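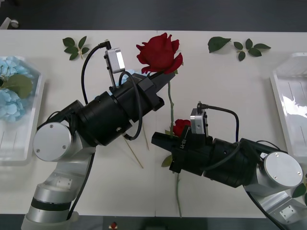
Two red roses over the white table, one bigger than the other

How do I stop rose heads flopping in a table arrangement?

Asked by Drurnbridge, Sep 28, 2024

I'm doing red roses for a family lunch and need 12 for the middle of the table. My blooms are all different sizes and the big open ones go over at the neck by the next morning. I've got a bag of thin wooden skewers (200 of them, bought for kebabs in April) and wondered about using those as supports. Do they go up inside the stem or alongside? And should the big rose be higher than the small one, or does that look silly?

2 answers

Werik
Alongside! I tried pushing one up the middle once and split the stem right down. Snip the pointy end off, hold the skewer against the stem and tape it just under the flower head, then again lower down — green florist's tape hardly shows. I like the big one a bit higher and the small one tucked in below, but have a play before you cut anything, you can't put stem back on. Take off any leaves that would sit under the water too. Mine stand in a 16 cm vase and that's plenty.

Sukprasert
Floppy necks are usually thirst. Recut the ends at a slant and leave them in deep water overnight, up to the neck if you've a bucket tall enough. No idea about skewers sorry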